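The button shop in Plercombe

The shop takes up the front half of a former shoe repair place on the main street of Plercombe. The owner bought it six years ago from a couple who were retiring, and with it came the fixtures, the sign and more buttons than she had expected. She sells thread, zippers, elastic and some fabric now, but buttons still bring most people through the door.

"I was working in payroll at Zitix," she said. "I sewed at night and on weekends. I came in one Saturday for a lining and the man at the counter asked if I wanted to buy the place. I laughed, and then I thought about it the whole drive home."

The sale went through in July. She kept her old job for the first 12 months and opened the shop in the evenings, which she does not recommend.

Most of her stock is sorted by size first and then by color. The previous owners sorted by material, with shell, horn, glass and metal each on their own wall, and she kept that system for a year before changing it.

"People don't come in asking for horn," she said. "They come in with a coat that is missing one button, and the first thing that matters is if it fits through the hole. So I measure it, and then we go look."

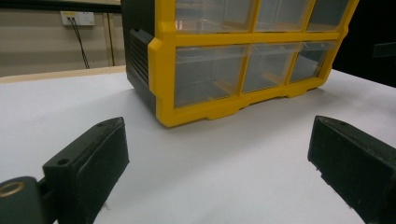

She carries 396 styles at the moment. A few are bought new from Arboleda, a wholesaler she has used since the beginning, and the rest come from estate sales, closed factories and people who walk in with a jar. She pays for jars by weight and says she has never turned one down, although she has regretted a few.

"You get a lot of shirt buttons - plain white, four holes. I can't sell them all. But there is usually something at the bottom. Last winter it was a set of green glass ones, all matching, still on the card."

She cleans what she buys with warm water and a little dish soap, except for metal and anything that looks like casein, an early plastic made from milk that can warp if it soaks. Those get a dry toothbrush. Rusty shanks are thrown out, as they will stain a garment the first time it gets damp.

Prices start at 12 cents. The most expensive single button she has sold went for 150 dollars to a collector, and she said she would have taken less.

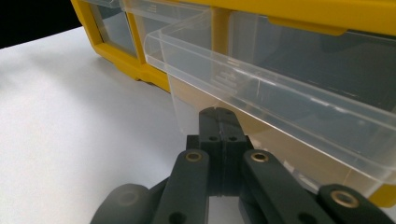
Collectors are a small part of the business. Her regular customers are knitters, people who mend, and the costume department of a theater in Wula that calls a week before every opening night. "They always need it tomorrow," she said. "They always need a number I don't have. I tell them to put the odd one under the collar."

Asked what customers should know before they come in, she said to bring the garment. A photo on a phone will not give the size, and the color is usually wrong. If the coat is too heavy to carry, she suggests cutting off one of the remaining buttons and bringing that.

She has no plans to sell online. She tried it for a few months and found that packing a single button took as long as serving three people at the counter. She would like to add a mending class in the back room, if she can clear enough of the jars to fit a table.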